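About Ovden Home Folding

Ovden is a small laundry and bedroom-tidying service in Drutport, and we have been at it long enough now that some of the children whose pajamas we used to fold are bringing us their own wash. We pick up, we wash, we iron if you want us to, and for a good many of our customers we come right into the house and put the bedroom back in order too, from the bottom sheet to the last sock in the drawer.

How we got started

Feven Seyoum opened the shop at 33 Inlow Street with two secondhand washers and a folding table that had belonged to her aunt. The plan was wash-and-fold and nothing else. Then one of her first customers came home from the hospital with a bad hip and asked, a little shyly, if Feven could carry the clean things upstairs and put them away as well. She did, and she made the bed while she was up there, and the next week the customer's sister called to ask for the same. By that July we had more house calls than counter customers, and Asnakech Lencho had joined to take on the morning rounds. Asnakech still runs them today, starting at 7:30, and she trains everyone who works in a customer's home.

We look after 70 households now, most of them in Drutport and a few out along the Gidey road. Some see us every week and some only when the seasons change and the heavy bedding has to be swapped for the light. Either is fine with us!

What we do in a bedroom

People often ask what a house call looks like, and the answer is that it looks a lot like what you would do yourself if you had the morning free. We use the bed as our table, as most people do at home, so the clothes get sorted and folded right there on top of the covers before we turn to the bed itself. Shirts come first. We spread each one out and smooth it down with the flat of the hand, then the sleeves go in and the hem comes up, and it joins the pile (or the hanger, if you're a hanger family).

A blue garment lying crumpled on a rumpled sage-green duvet, with a big cardboard box up by the wall, is the kind of thing we're happy to walk in on.
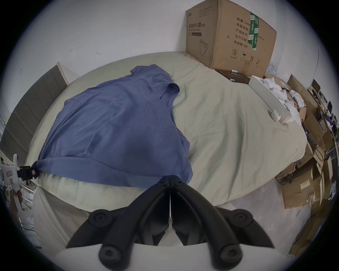
Boxes, bedding and everything else

Cardboard boxes have a way of settling into bedrooms and staying there, and we're glad to help with those too. Tell us what you'd like kept close at hand and what can go to the closet or the garage, and we'll label the side that faces out so you can find things later. We never open a closed box without asking you first.

Duvets get shaken from the foot of the bed, turned, and shaken again, and the cover is straightened at all four corners before it goes back down. If the cover needs washing we'll take it with us and bring it back the next day. Pillows we plump and stand up or lay flat, whichever way you had them.

Coming to see us

The shop is open from 8 in the morning until 6, with a bench by the window and usually a pot of coffee on. If you'd like a house call, stop in or ring extension 952 and ask for Asnakech, who will want to know how many beds you have, whether there are stairs, and the name of your dog.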